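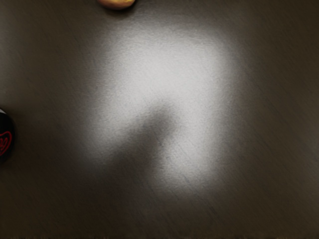 Wrist camera servo drifts when arm shadow crosses the light patch

nazanin_jalali
Running the tabletop grasp task in sim, wrist cam pointing straight down, visual servo on top of a position controller. With the light overhead, the centroid estimate walks toward the middle of the table as the arm descends. The segmenter marks the edge of the arm's own shadow as an object. Confidence is low but above threshold, and the two real objects are at the margins of the view, so the shadow wins. Planner is Breathnach with default costs. Logged 200 episodes, 27 of them ended with a grasp attempt on bare table.

Anyone solved this without retraining?

l_furtuna
What is your mask threshold, and do you filter by depth? A shadow has no height. Fit the table plane, drop any mask whose points sit on it, done.

nazanin_jalali
RGB only on the wrist. The depth camera is on the mast and the arm occludes it during the last part of the descent.

l_furtuna
Then render depth for the wrist too. It's a simulator.

nazanin_jalali
The real cell won't have it. I don't want a policy that depends on a sensor we can't mount.

bianca.a
Same thing happened to us in August. You know the joint state and the light pose, so you can project the arm mesh onto the table plane and mask out that region before segmentation. We do it in the Staltby perception node and it costs almost nothing per cycle. Dilate the mask generously, the penumbra is wide with an area light.

lbogdan
Disagree with masking. It hides real objects that happen to be in shadow, and those are the ones you are about to grasp. Randomize light position, size and intensity and fine-tune. We used 3677 frames, mostly arm shadows on dark scratched surfaces with a blown-out highlight, and false positives stopped being a problem.

bianca.a
She asked for no retraining. And you can down-weight the region, you don't have to delete it. Multiply mask confidence by a factor inside the projected shadow — a solid detection survives, a shadow edge at low confidence doesn't.

lbogdan
Fine for sim. On hardware your light pose is a guess.

bianca.a
We calibrate it.

alina_manole
Separate issue: why does the servo target get to switch objects mid-descent? Lock the track ID at pregrasp and reject any update that jumps more than the gate. If the track leaves the view, stop and go back up. Right now your controller takes the top-scoring mask every cycle, so any artifact can steal it.

nazanin_jalali
It does take the top mask every cycle. Adding the track lock first, then the down-weighting. Will rerun with the same seeds and post the log.

l_furtuna
Fix your exposure too. With the highlight that bright you're throwing away contrast everywhere else.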